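Skip to chapter text | Reading time: 2 min

Chapter 11
Sorting and Naming Solid Shapes
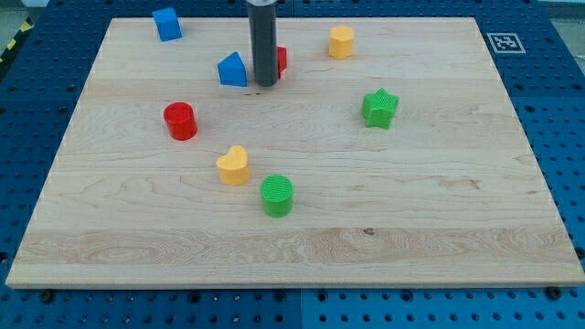

Figure 11.1 Small plastic shape blocks on a wooden board. Find the yellow heart, the green star, and the red cylinder.

Most people can tell a cube from a cylinder long before they can say what makes them different. A child of two will turn a block over, try it against a hole, and set it aside if it does not fit. The words come later. In this chapter we put words to what the hands already know.

A solid shape takes up space. It has a surface, and that surface may be flat, curved, or partly one and partly the other. A flat part is called a face. Where two faces meet there is an edge, and where edges come together there is a corner, or vertex. A cube has six faces, all of them squares of the same size. A cylinder has a flat circle at each end and one curved surface between them.

Many of the blocks used in classrooms are prisms. A prism has two matching ends joined by straight sides. The shape of the end gives the prism its name. If the ends are triangles, it is a triangular prism, like the blue one in Figure 11.1. If the ends have six sides, it is a hexagonal prism, like the yellow one. A star block can be treated the same way. Its outline has more sides than a hexagon, and some of its corners point inward, but the rule for naming the parts does not change.

The heart is a harder case. Part of its outline is curved, so it is not a prism in the sense used in this book. We will come back to it in Section 11.4.

Color and shape

Blocks can be sorted in more than one way. In the Giravwood set, which is used in the exercises, the 200 pieces can be grouped by color, by shape, or by whether they will roll. A sorting rule has to be stated before the sorting begins. "Put the blue ones together" is a rule. So is "put together all the pieces with no curved surface." Under the first rule, the blue cube and the blue triangular prism belong in one group. Under the second they are still together, and the yellow hexagonal prism joins them.

Work on a firm, level surface with enough room to spread the pieces apart. A plain board is good for this. Pieces that touch are easily taken for one shape, and a tall piece may hide a short one behind it.

Before you begin Section 11.1

Gather several solid objects from a kitchen or a desk. A can, a box of tea, and a die will do. Run a finger along each edge and write down the shape of every face. Keep your notes for the table in Section 11.2.

© Walesora Press. Questions about this chapter: Schools Desk, P.O. Box 2621, Plovurthorpe. Back to top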